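Gripper and Controller Trials in the Simulated Kitchen: Frequently Asked Questions
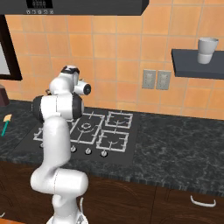 The arm at the range, orange tile behind. Rendered, like everything else we cook with.

Maintained by Periklis Tsolakis for anyone submitting a controller or gripper model to the Dimside kitchen trials. Last revised in August, after the third person asked about the clock.

What exactly is being compared?
Two controllers, Viltska and Stikadau, each driving the same simulated arm with the same set of gripper models. Every pairing gets 300 attempts per task. We report successes, drops, and a third column labeled "other," which you should read before you get excited about the first one.

Why a simulator?
A dropped cup costs us a reset. We also get to run all night, and the neighbors have never complained.

Do results carry over to a real arm?
Some do. Reaching and approach carry over well. Anything that depends on friction should be treated as a rumor until you've tried it on hardware.

Which tasks are in the current set?
Lift the cup from the shelf, pick up the spatula by its handle, turn a stove knob, and pull a cabinet handle. The knob task is the one people assume is easy.

Who is winning?
Depends on the task, which is a disappointing answer and also the correct one. With the Huamán two-finger gripper, Viltska completed 93 cup lifts more than Stikadau did. On the cabinet handles Stikadau was well ahead, mostly by being slow and stubborn about it.

Does the display on the range hood work?
No. It is a texture. Please stop using it to time your runs — there's a perfectly good timestamp in the log.

My gripper passes through the countertop. Is that a feature?
It is a missing collision mesh. Visual and collision geometry are separate files, and you have sent us one of them.

Can I move the camera?
Yes, within the limits in the config file. Bear in mind that from some angles the arm hides part of the stove, and a controller that relies on vision will have opinions about a knob it can't see. We score the default view and one alternate. Tuning for a third view is a hobby.

Can I change the tile color?
You can, and we'd like you to. One early entry did beautifully until we swapped the orange tiles for gray, at which point it stopped finding the cup. Color variation is now part of every scored run.

What is seed 717?
A cup placement very close to the end of the shelf. Both controllers fail it with most grippers. We've been asked to remove it and we won't.

How long until I get my scores?
Usually 2 days. Longer if your archive contains a folder called "final_final," which we have to open with care.

I think my result is wrong.
Send the seed, the controller version and the log. A video of your screen with the log scrolling past does not count as the log.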